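Friday, 8.40

Back on the eyewear packing question. Tanetex want to know whether the Drusel case, the hard oval one, is really easier to load than the Stelovetti it replaces. Their sheet says it is. The sheet gives no method, only a figure of 1214 loads "without complaint", and I'd like to know who was asked to complain.

What I think we know so far:

- The Drusel is stiffer. Fine, I can feel that.
- The opening looks narrower to me than on the Stelovetti. Tanetex say same width. I want a calliper on both before I believe either of us.
- Folding the arms in the right order matters more than the case does. Left over right on one pair, right over left on another, and the wrong way round leaves them standing proud of the frame.
- The Pavliuk cloth insert adds bulk. Left out for now.

Moved the work to the small table with the checked cloth. The argument for the cloth is that lenses don't scratch on it and the arms don't skid when you fold them. I half accept that. It also rucks up if you push anything along it, and then you are fighting the cloth and blaming the case. The checks are handy for putting things back in the same spot, I'll give it that.
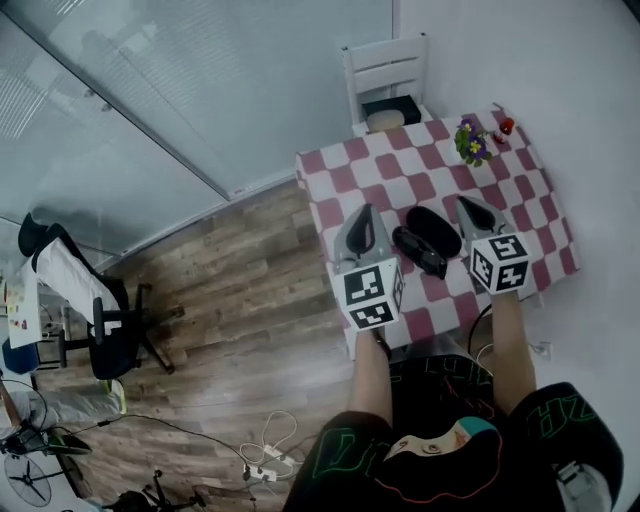

*Sunglasses and oval case on the checked cloth, case on the far side. Plant at the far end.*

Start position is glasses near, case just beyond. I was told this is the natural layout. Natural for whom? I keep wanting the case to the left, and I suspect the layout was picked because it looks tidy. Worth a morning with them swapped before anyone writes it down as standard.

Earlier notes have 112 loads on the old case, of which 8 are marked "awkward". No definition of awkward anywhere in the book. Lid caught? Arm sprang open? Somebody in a bad mood? I wouldn't put that figure next to anything from Tanetex, and I'd ask that it stays out of the summary until we agree what the word means.

The plant can stay if it stays at the far end. I don't buy the claim that a homely table changes how people handle things, but it does no harm there – water it somewhere else, please.

To do:

- calliper on both openings
- tape or clip the cloth underneath, then see if the rucking stops
- swap glasses and case, same pair throughout
- ask Tanetex what was counted as one load
- job 881 stays open till the above is done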